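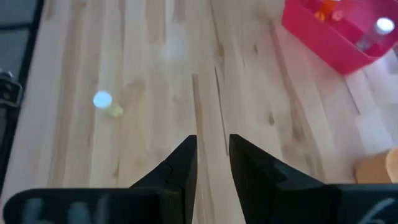 Photo: Aiguo Peng

Visit to the Zeltico open day, Drornport, January 2021

We came to the open day with two families and arrived a little early, so the coffee was not ready but the doors were open. Zeltico makes tables for schools and play rooms. The company is in the old Faltel building behind the harbor, and it takes some time to find the right entrance, because the sign is still the former one.

The first hall is for sawing and it was very loud. The children did not like it and we walked through quickly. In the second hall the tops are sanded and oiled. A man from the workshop explained to us that they buy pale boards with knots and keep the knots, and that customers sometimes call to complain of this. I understand the customers a little, but after I saw the tops I prefer them so. The table in the play room has a long dark streak in the middle, and my daughter followed it with her finger many times. The wood there is very light, cream and honey in color, and next to it the pink bin looks even more pink.

The play room was for me the best part of the visit. One can sit, and the tables have the correct height for small children. Our hostess, Mrs. Vigfúsdóttir, told us that the firm delivered 955 tables in the last year, most of them to kindergartens.

The tour takes one hour and it is free. Parking costs 4 dollars. The next open day is planned for October, and I would recommend to bring warm clothes, the halls are not heated.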